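Subject: Re: [Stilldale-travelers] Virnora coast tour, luggage and the ferry day
Date: 3/21/23

On the list, a member wrote:
> We are thinking to book the Virnora tour with Zomura for April.
> The web page says one small bag per person on the ferry. Is this
> strict? And is the walk to the lighthouse too hard for my mother?
> She walks well but slowly.

Hello,

I did this tour last year with my wife and her sister, so I try to answer both questions.

The bag rule is strict on the ferry but not on the bus. Your big suitcase stays in the hotel in the harbor town, and you take only what you need for the two island nights. They weigh the small bag at the pier. My wife had to move her shoes into my bag, and then it was accepted. Please ask Zomura for the luggage paper before you pay, because the web page was not complete when I looked.

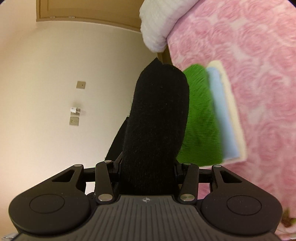 Black gripper with silver pivot pins.

About the lighthouse: the path is 4 kilometers in total, and it has 400 steps near the end. There are benches, but no shade after the chapel. The group was given three hours, and this was enough for us with a long rest at the top. If your mother does not want to climb, she can stay at the tea house by the landing. The guide picks up everybody there at the end — it is a pleasant place, and the soup is good.

One more advice. The price includes breakfast on all 6 days, but dinner only on the first and the last. On the island we ate twice at Lưu, a small restaurant behind the post office. It is better to reserve in the morning, as there are few tables.

I still have the printed timetable of the ferry. If you want it, write to me off the list and I will scan it for you.

Kind regards from Stilldale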